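Refurbished Dell Desktop Tower, Barebones
Item 3205 -- Workshop Grade

Sold by Mirnedex Surplus. Price: $50, pickup or shipped in a box much too big for it.

A plain black tower from the years when offices bought these by the pallet. It will not glow. It has no window in the side, and what's behind the panel was never meant to be admired, though we've grown fond of it.

What you get: case, motherboard, processor with heatsink, power supply, drive cage. What you don't get: memory, a hard drive, a keyboard, or the password the last owner taped to the monitor. Memory and drives are on the Pirzada parts page, starting at $10.

Condition: dusted, powered on once, and left running overnight in June. Scuffs on the outside are included at no charge.

Returns accepted for 30 days if it still looks like a computer.
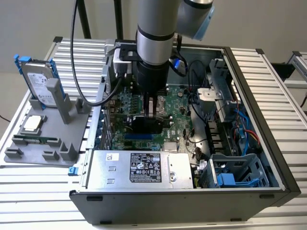 Words and bench work: the Mirnedex parts desk

With the tower on its side you can get at most of it without skinning a knuckle. The power supply is the big silver box with the black label -- read the label before ordering a replacement. Blue parts are the friendly ones: the memory slots are blue, and so are the rails in the hard-drive bay. The coin-cell battery sits on the board in plain sight. Put in a fresh one if the clock thinks it's 1999.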